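Right, long one coming, make a tea. I've been going on about the big room for weeks and people keep asking how it's getting on, so – an update, in bits.

For anyone new: a few of us took on a big white room at Ostham in February. Heike Lenz found it, I said yes before I'd seen it, and Yufang Zheng did all the sums (thank goodness, because I can't be trusted with sums).

Budget for furniture and bits was 600. I'd spent 82 of it on plants before we owned a single chair. I regret nothing, although two of the ferns already look a bit sulky.

We did get a quote from Pemero for fitting the whole thing out, storage and seating and a long bench down one side. 3,000! Lovely people, very nice drawings, but no. I've still got the drawings on my fridge.

So the white table is the one big thing we've got, and I've grown very fond of it. Heike wanted something square you could shove against a wall. I wanted a table you could walk all the way round and sit at anywhere. We argued about it over a whole plate of custard tarts at Leitão and I won, mainly by eating slower.

The trouble with a nice pale table is that everybody puts things down on it. Keys, chargers, half a sandwich, somebody's post. I cleared it last week and found a receipt from Jutidum for a lampshade we don't own. If you bought us a lampshade, where is it??

New rule, then: the table gets cleared at the end of the day, no matter who left what. Yufang wrote it on a card and somebody put a mug on the card.
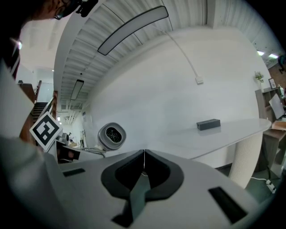
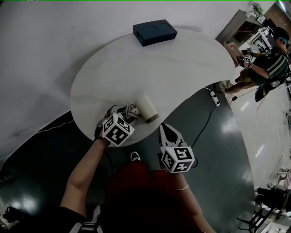
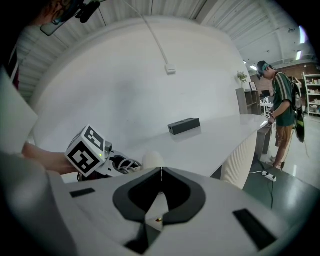 Cables are my next battle. I bought a bag of 60 of those little fabric ties with the sticky bit and I'm going to work my way through the lot, starting with whatever is nearest the door and ending, probably, with Heike's phone charger. There's a white one in the second photo lying in a tangle on the table, plug and all, and that's exactly the sort of thing I mean – it needs a twice-round and a tie and then a drawer to live in. We don't have a drawer. I'm looking at second-hand ones this weekend, so shout if you're getting rid of anything narrow with a top that could take a kettle.

Oh, and thank you to everyone who answered my question about cleaning shiny dark floors! The winning answer was warm water, a tiny drop of washing-up liquid and a dry cloth straight after. I'd been using far too much of everything. Four people told me to use vinegar and four other people told me never to use vinegar, so I've left the vinegar for the chips.

Still wanted: hooks for coats, a doormat that isn't horrible, and a home for one slightly sulky fern. Maybe both ferns. Message me and I'll bring them round.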